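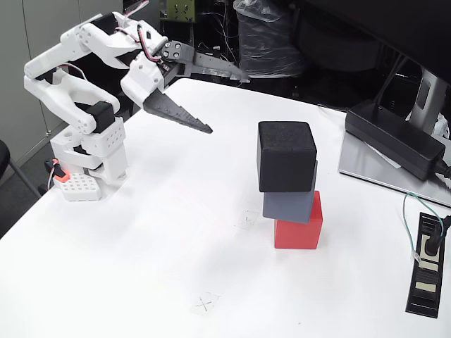
The tabletop arm beside a stack of red, gray and black cubes at Plukunora's Biltham workshop.

BILTHAM, 3 Apr 2022 - For most of her working life Müzeyyen Güneş has started the day the same way, with a mug of tea in one hand and a tray of small parts in the other. She still has the tea. The tray, more and more, is going to be somebody else's job, or at any rate something else's, and she is surprisingly cheerful about it.

Güneş is one of 21 people who pack sample kits at Plukunora, the family-run supply house on the east side of town that sends out boxes of fittings, blocks and test pieces to schools and repair shops. The company has been trying out a small robotic arm with a toothed gripper, much of it 3D-printed in white plastic, and the people who do the packing have been asked to help decide what it should learn first.

The practice work is done with colored cubes, and it is humble stuff. The arm has to be taught to pick up a cube, carry it across the table and set it on top of another one without sending the whole lot over. Pencil crosses on the tabletop mark spots to work from, and the stacks do not always come out straight, which has given the packing crew a good deal of pleasure on their breaks.

"My grandson does it faster," said Güneş, laughing. "But he wants a cookie every five minutes, and he won't do it all day."

All day is rather the point. Plukunora sent out 3,494 kits last September, its busiest month, when the schools come back and everyone wants everything at once. Each kit is packed by hand, and the fiddliest part of it is the layering, where small pieces have to go into the box in the right order so that the heavy ones don't end up sitting on the light ones. It is hard on the fingers and harder on the neck, and by the end of the month, Güneş said, you can tell who has been on layering by the way they turn their head to say good night.

Cauã Araújo, who runs the workshop, came to the company from the packing line himself and has not forgotten what it was like. He said the plan is to have the arms take over layering on the simplest kits by this coming September, with a packer looking after several of them at a time, filling the trays, checking the finished boxes and stepping in when a piece lands crooked. The mixed kits, with their odd shapes and handwritten requests, will stay with people for as far ahead as he can see.

"I've dropped enough boxes in my time to be patient with a machine," Araújo said. "What I want is for folks to go home without a sore neck. If we get that and the orders go out on time, I'll be happy."

There were worries at first, and it would be wrong to leave them out. When word went around last winter that a robot was coming, two of the younger packers began looking at the help-wanted page, and one long lunch hour was spent on very little else. The company has since put in writing that no packing jobs will be cut during the trial, and that hourly pay for those who move over to minding the arms will not go down. What happens after the trial has not been settled, and several workers said they would like to hear more about that, and soon.

Training has begun in the meantime. Packers can sign up for paid sessions at the workshop, where they learn how to stop the arm safely, how to set out its pieces and how to start it over when it gets confused. Güneş signed up for the very first one, mostly, she said, out of nosiness, and has been back every week since. She has become fond of the thing, in the way a person might be fond of a slow but willing new hire, and has been heard telling it to take its time.

The first full trial will cover 125 kits, all of the same simple kind, and every box is to be opened and checked by hand before it leaves the building. If those go well, the next run will be 3,000, spread over the summer so that any trouble can be caught before the school rush.

Packers who have not yet had a turn at the training can put their names down with Araújo at the workshop, and family members are welcome to come along and watch the last session of the month.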